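Thursday, late

Water meter at 6:40 this morning read 383 on the small dial. Same reading at 5:10 p.m. with every valve open and the house empty all day, so the slow leak is not on the supply side. That rules out the slab line, which was the expensive possibility. The softener is the next suspect.

The softener is a Dondex, the older two-tank type with the mechanical timer head. It regenerates on a clock and has no idea how much water has gone through it. I pulled the cover after dinner and found the timer had drifted nearly 60 minutes since I last set it, which means it has been running its cycle while the dishwasher is on. Raw water bypasses during regeneration, so the white film on the glasses is explained. I had been blaming the detergent.

Reset the clock. Checked the brine line for air – none that I could find. The float moves freely. There was a crust of salt across the middle of the brine tank, hard enough to stand a broom handle on, with a hollow underneath. Broke it up with the handle and poured in warm water. The level came up and held. I will look again before work tomorrow and mark the waterline with tape.

Hardness before the unit: high, same as always on the Revside wells. Hardness after the unit: the strip turned a color between two of the printed squares, so I wrote down the worse one. The strips are past their date. New ones go on the list with a drain hose clamp and a bag of pellets, the plain kind. The Hennessy store carries the clamp in the right size and the place on the highway does not.

Quarterly bill came in at 1,337 cubic feet. The spring quarter is normally lower than that. Part of the difference will be the garden hose I left running on the fence bed in March, and part will be the softener rinsing longer than it should. I can't separate the two from one bill. I will log the dial morning and night for the next billing period and put regeneration nights in their own column.

Lunch was at the desk, cheese sandwich and the last of the pickles.
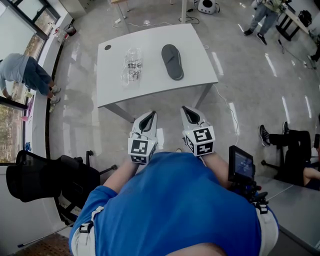
Grippers out toward the white table. Blue shirt.

Afternoon was paperwork and one phone call about the Kirnaten well survey. They want a sample from the kitchen tap and another from the outside spigot ahead of any treatment. The bottles have to be filled to the shoulder after the tap has run, kept cold, and dropped off before noon. Our outside spigot is softened, which I did not know until I traced the pipe tonight. Whoever plumbed the house teed it off after the unit. So the untreated sample has to come from the drain cock at the pressure tank, and I will write that on the label.

It also means I have been watering tomatoes with softened water for 2 summers. That would account for the leaf edges last August. Moving the tee is a small job on paper: shut off at the tank, cut, add a length of pipe on the raw side, cap the old branch. The wall behind it is tight and the existing joint is close to the stud. Needs daylight and a heat shield.

Replaced the washer on the laundry sink while the tools were out. The old one had a groove worn into it. Seat looks fine.

Rain gauge empty. Wind from the west most of the evening, dropped after nine. Basement humidity down a little since I moved the dehumidifier away from the wall, though the bucket still needs emptying twice a day. A hose run to the floor drain would fix that and I have the hose.

Regeneration is set for 2 a.m. I will hear it through the floor if it starts on time. Tape for the waterline is on the stairs.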